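3.2 Drying practices and the space beside the sink

Of the 107 households in the Mostent study, most dried at least part of their washing-up in an open rack left on the counter between meals. Only a small group put the rack away in a cupboard once the dishes were done. The rest treated it as part of the kitchen, in the same way as the kettle or the bread bin, and arranged other items to suit it.

We asked each household to keep a washing-up diary for two weeks in August. Entries gave the time of each wash, how the items were dried and when they were put away. After duplicates and blank pages were removed, 783 entries remained. Mfinanga coded all of them using the scheme set out in Section 2.4, and a second reader checked the codes for drying method. Where the two readers disagreed, the entry was discussed and one code agreed.

The diaries show that racks were seldom emptied in one go. People took out a mug or a plate when they wanted it and left the rest. Several participants wrote that they no longer thought of clean cutlery as having a drawer at all. In smaller kitchens this had a cost -- the rack took up counter that would otherwise be used for chopping or for setting down shopping. Participants in the Tisov flats raised this more often than those in the Rugemalira houses, where the counters are longer.

Counter surface also came up in the interviews, although we had not planned to ask about it. People with tiled counters talked about the grout. Water from the rack ran along the joints and was harder to wipe up than on a flat laminate top, and light grout was said to change colour within a year or two. Dark grout was preferred for this reason by the few participants who had chosen their own. Figure 4 shows a wire rack on a counter of the tiled type. 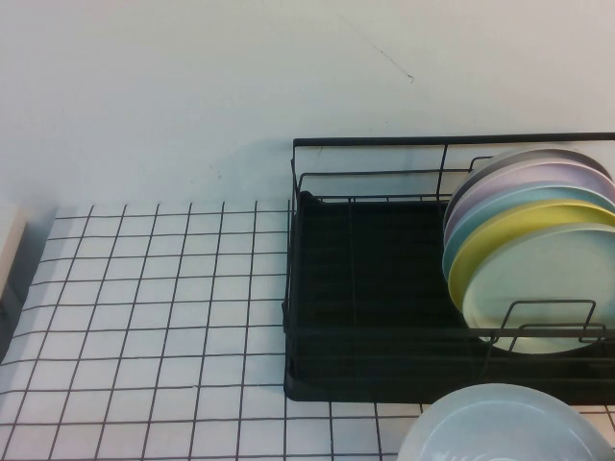 Figure 4. Black wire dish rack on a counter of square white tiles with dark grout lines, against an off-white wall.

3.3 Trays, mats and towels

Fewer than half of the households used a drip tray at all times. Some had bought a rack with a tray and thrown the tray out, most often after finding it slimy underneath. A folded tea towel was the usual replacement. Towels were changed daily in some homes and weekly in others, and the diaries do not let us say which was more common, as many participants stopped noting towel changes after the first few days.

Absorbent mats were less popular. Those who used them liked being able to hang them up -- the counter was then clear for cooking -- but found them too small for pots. Two households used a mat for glasses and a rack for everything else. We return to mixed arrangements of this kind in Section 4.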